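October 22, 2020

Our club meets online since May, so all the work on the sorting cell is now in simulation. The project has a name, Plurkero, and it is our entry for the student contest in Jakthorpe. I joined late and I got the part which I think is the most difficult, the picking.

The task sounds simple. Small hollow cylinders, grey and orange, are in a round tray, and the arm must put the orange ones into the blue bin. We get 60 points for a full sort and we lose points for every wrong color. My first program closed the gripper too early, and I spent two evenings to find that I had the wrong height for the bin - I measured from the floor and not from the table. 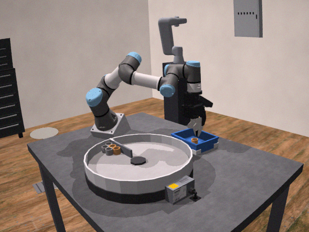 ## What I changed this week

The arm now goes down slower when the fingers are near the bin. I also moved the waiting position higher, so the wrist has more free space over the tray.

The cylinders that stand close together are still a problem. When one orange part is between grey ones, the fingers have very little room. My teammates want to turn the tray before each pick. I would like to try a different angle of the wrist first, it is less code to change.

Next I will run 50 picks with the same start position and write down each result. The log file from the last test has 3631 lines and I have read maybe half of it.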